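Kikano two-arm cell: looking after the fingertips and cables

Section 2. Weekly check

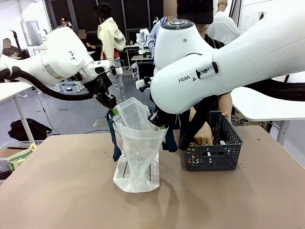 I do this one on a Friday, when I've the patience for it, and it covers the grippers first and the cables after. Pads wear quickest on thin, slippery stuff, and a clear plastic bag pinched by the rim at both sides, like ours, asks a lot of those little green fingertips!

1. Pause the job and take the bag out of both grippers.
2. Press the stop button and keep it pressed in until step 6.
3. Wipe each pad with a damp cloth (no solvent, please, I've ruined a set that way).
4. Look for splits or shiny patches. Swap pads in pairs, left and right together.
5. Follow each arm's cable along by hand. It should curve freely and never pull tight at the wrist.
6. Release the stop and run 9 slow open-and-close cycles with nothing in the grippers.

Note: I change pads at 2000 grips whatever they look like. Woo-jin Moon goes for 1000, and his do last better on bags.

Caution: hands out of the basket before you restart the arms.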